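Jun 12, 2021

Open day at Tomunach. Left the house at 7, arrived before the gate was open, and sat in the car going over my questions. I had written nine of them on an index card. Six got answered, which is a better rate than last year at the Greken plant, where the tour guide was from sales.

Sign-in was at a folding table. Badge number 74. They took a phone number and gave out foam earplugs, which were not needed anywhere except beside the compressor. Coffee was in the corridor and was already lukewarm.

The program had four parts: a talk, the machine hall, the simulation room, and a hands-on session in groups. I was in the second group, so the order for me was talk, simulation, hall, hands-on. I would have preferred the hall first. Seeing the hardware tells you what to distrust in the software.

The talk was given by Thandeka Sithole, who runs the two-arm work. She spoke for 30 minutes with very few slides. Her subject was why two arms are harder than twice one arm. The points I wrote down:

- Each arm has its own calibration error. When both hold the same rigid part, the errors have to go somewhere, and they go into the part or the gearboxes.
- Timing between the arms matters more than speed. Their first controller ran the two sides on separate clocks. Drift was small per cycle and large by lunch.
- They stopped trying to model friction at the fingertips in detail. They vary it over a wide range in training and accept a slower grasp.
- Most of their failures come at the moment of release. The approach gets all the attention in the papers, and she thinks the release deserves half of it.

The last point agrees with what I see at work. Our feeder on line two drops parts perhaps one time in a few hundred, always as the jaws open, and we have spent the year adjusting the approach. I underlined it twice. I need to look at the jaw opening speed on Monday before anyone touches the approach path again.

Somebody in the front row asked about replacing people. She said the job they are aiming at is one the plant can't fill for more than a few weeks at a time, and moved on to the next hand. It was a short answer but I had no quarrel with it.

A man from Wunia asked about cycle time against a fixed-tool solution. She said that a fixed tool wins on any part that never changes, and that if his part never changes he should go home and build the fixed tool. I thought this was the best moment of the morning. He wrote it down too.

After the talk, the simulation room. It is a former storeroom with no window and a row of desks along one side. Lwazi Joubert ran the session. He is soft-spoken and the ventilation is not, so I moved up to stand next to the first desk and stayed there. He had the rendered cell up on the large monitor and a terminal on the small one.

He started with how a run is set up. The scene file holds the table, the arms and the objects, and a separate file holds the ranges for everything that gets varied: light direction, surface colors, object position, the position of the viewpoint. A run draws a value from each range and starts. If the arms finish, the run is kept. If they don't, it is kept also, in a different folder. He said the second folder is the useful one. In the set he was showing us there were 2,732 runs altogether. He would not give the split between the folders, saying it changed with every version and people quoted the old figure back to him for months.

I asked why the floor and furniture are in there at all, as the arms never reach them. He said a plain background produces a policy that works against a plain background. They had tried it in March with everything outside the table set to one flat gray, and the results on the real cell were poor as soon as a person walked past. So now there is a floor, there are walls, there is a cabinet, and all of it can change. He doesn't spend any time making it look good. It only has to be different.

I asked about contact. This was question three on my card and the one I cared about. The solver runs at a much smaller time step than the controller, and they allow slight penetration between bodies because forbidding it makes long thin parts chatter. He showed the chatter by changing one value. The bar on the screen buzzed in its supports like a fly on a window and then left the table at high speed. He put the value back. I have had the same trouble with the package we use at work and had blamed the mesh. It may be the step size after all. To check.
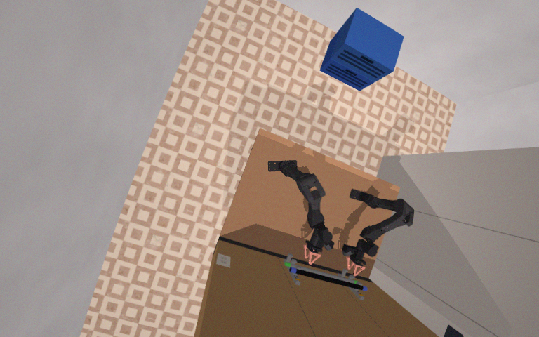 Question four was how they decide which arm does what. I had assumed a planner above the two arms handing out tasks. There isn't one. A single policy outputs the joint targets for both sides together, and any division of labor falls out of the training data. He said this makes it hard to explain a bad run afterward. You can see that the left side went early but there is no line in a log that says why. I would find that hard to live with in a production cell. He said that so would he, and that this is one of the reasons it is not in one.

He also talked about shadows, more than I had expected. An early version rendered without them to save time, and the policy then treated a real shadow on a real table as an edge. Turning them on cost a fair amount of render time and they have never turned them off again. Same with the colors of the fingers: they pick something that stands out against the table on the first versions, then vary it later. I don't know that we need any of this for our work, where the vision is two fixed cameras and a backlight, but I wrote it down.

Then the machine hall. Less to report. Two cells were running and a third was open with its guards off and a sign on it saying it was isolated, with a padlock on the disconnect. Good practice. I checked the tag and it was filled in properly, with a name. The cable dressing on the second cell was poor: the loop at the elbow was too tight and had been repaired with spiral wrap. It will fail at the same place. I mentioned it to the technician and he said he knew.

The Shabalala stand was by the door with their new gripper range. The brochure gives force but not force at full stroke. I asked. The young woman at the stand did not have the figure but took my email address and wrote the question out in full, so I may get an answer. Took one brochure.

Lunch was sandwiches, outside, on the loading dock. Talked with the Wunia man, who is more reasonable than his question suggested. His part does change, it seems, twice a year. He has been told to automate it by people who think it doesn't.

The hands-on session was after lunch. Groups of five, 20 minutes per group, leading a pair of arms by hand through a pick and a handover. I got two turns. The first was bad. I moved both hands at once and looked at neither, and the part ended up on the floor. On the second I held the left still, moved the right, and then exchanged, and it worked, though slowly. Thandeka Sithole was watching and said that everyone does the first one my way and that their early training data was full of it. The arms have a little drag in the shoulder that you stop noticing after a minute. My right wrist is sore this evening from holding it at an angle.

I had wanted to ask her about question seven, recovery after a power loss with a part held between both grippers, but the next group was already coming in. Will write to her instead. The same goes for question nine. Question eight was about price and I decided not to.

Left at 3. Traffic was heavy as far as the bridge. Stopped for gas and a sandwich that was worse than the free one.

For Monday:

- Jaw opening speed on line two. Log it for a full shift before changing anything.
- Rerun the tray model with a quarter of the current time step, mesh unchanged.
- Measure the cable loop radius on our own elbow. I was quick to criticize theirs and have not looked at ours since it was installed.
- Email to Tomunach, questions seven and nine.
- Give the brochure to purchasing.

Rain from 8 p.m. Closed the garage window.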